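Household Appliances > Laundry > Front loader smells after a month of not being used

9 replies

tsutomu_ebihara wrote:

We took over a shared workroom in September and it came with a front loader. White, ordinary size, stands against the wall. It had not been run in a month when we got the keys. I did one load of towels on Thursday and they came out smelling like a pond. I wiped the rubber ring with a rag and ran the towels a second time. A little better, but not right.

Before I buy one of those cleaning powders I would like to know what people do first. The washer is under nine years old going by the paperwork, and the manual is missing.
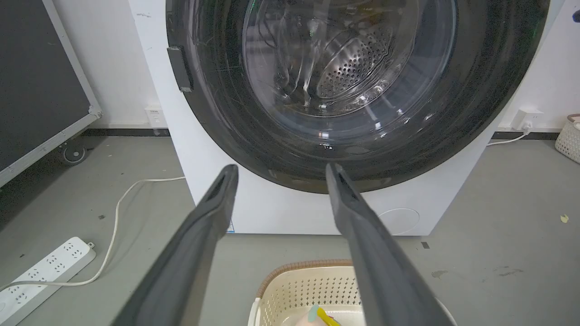

The washer in the workroom, door shut.

Things I have tried: one hot cycle with nothing in it, and a cup of white vinegar in the second one. I have not opened the filter yet. I don't know how much water is behind it and the floor is smooth, so it would run everywhere.

skunus27 wrote:

Open the filter. That is almost always where the smell sits on a machine that has been standing. Put a baking pan under it and turn the cap a little at a time. When the pan is full, close the cap, empty the pan and go again. Mine gave up a hair tie, two coins and a lot of gray sludge.

Hirose wrote:

Skip the vinegar. People swear by it, but I stopped after the gasket on my last machine went stiff. Hot cycle, regular powder (powder and not liquid), nothing in the drum. Do that once a month.

pondside wrote:

I have used vinegar for 20 years on two machines and neither gasket went stiff. Half a cup, not a full one, and I rinse after. I think yours was just old.

Hirose wrote:

Could be. It was nearly ten when I replaced it. I still would not put acid on rubber every month.

tsutomu_ebihara wrote:

OK, I did the filter this morning. Got out about two pans of water and a wad of lint the size of an egg. No coins. The water smelled exactly like the towels, so I think skunus27 is right.

I also pulled back the fold of the gasket all the way around, and there was black stuff in the bottom part of it. I got most of it with an old toothbrush and dish soap. After that I ran it hot with powder, nothing else in there, and had a look at the drum with the door open.
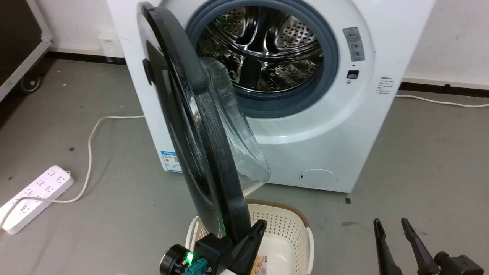
Noboru Sekiguchi thinks the drum is hardly ever the problem, since metal doesn't hold a smell the way rubber and plastic do, and that the next place to look is the detergent drawer. Pull it all the way out, he says, and wash the space behind it as well as the drawer. There is a ceiling in there that nobody looks at and it grows mold.

skunus27 wrote:

Agree on the drawer. Also check that the drain hose isn't pushed too far down into the standpipe. Old water can get pulled back in and you will be chasing the smell forever.

undora_b wrote:

Has anyone tried the Skenimby tablets? They were on the shelf at my store and the box says one per month. I would rather drop in a tablet than scrub with a toothbrush.

pondside wrote:

Tried them. They make it smell like lemon for a week and then you are back where you started. The toothbrush does more.

Hirose wrote:

I get on fine with them, but only on a machine that is already clean. They won't fix a dirty filter.

tsutomu_ebihara wrote:

Last update from me. The drawer was bad, worse than the gasket. It soaked in the sink overnight and the ceiling behind it took a bottle brush.

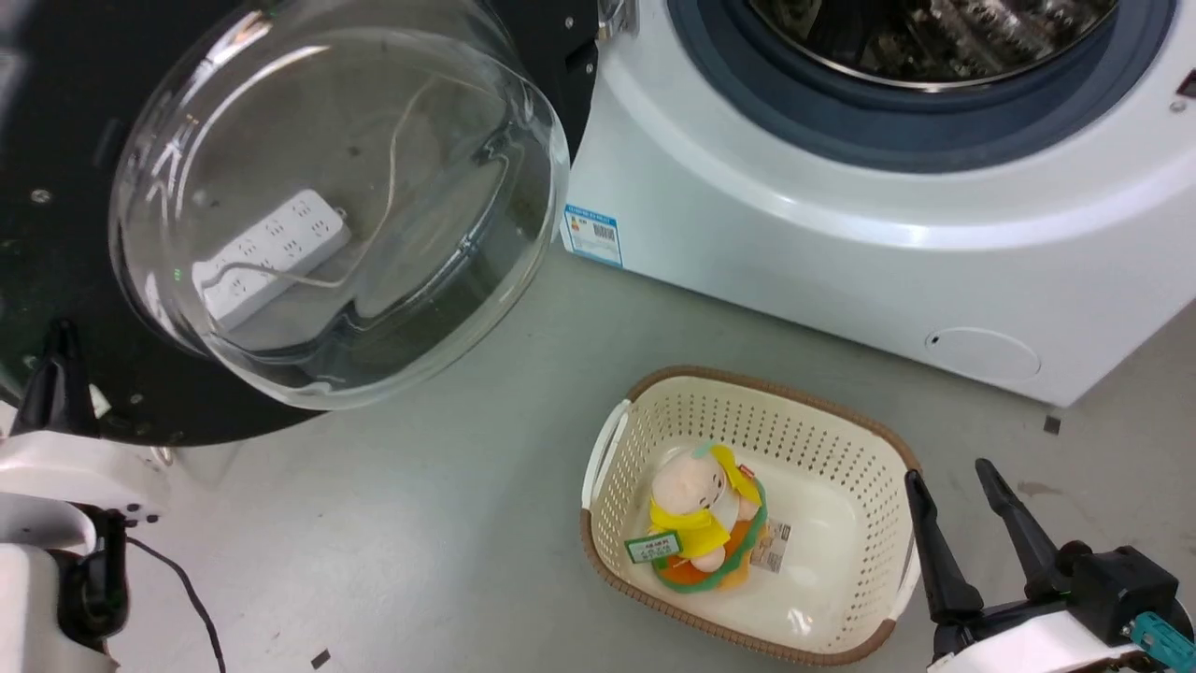
My routine from now on is a hot run with powder every month and the filter every three months. The other change is the door. The last people kept it shut between loads, and I think that did most of the damage. I leave it open all the way now, which takes up some space on the left side but nothing I can't walk around. The cream basket with the brown rim can stay on the floor in front of the machine, so wet things go straight into it and don't sit in the drum. Tomorrow I will do the towels a third time and see if the smell is out of them.

skunus27 wrote:

Use half the detergent you think you need on those towels. If they still smell, it is old soap in the fabric and more soap won't get it out.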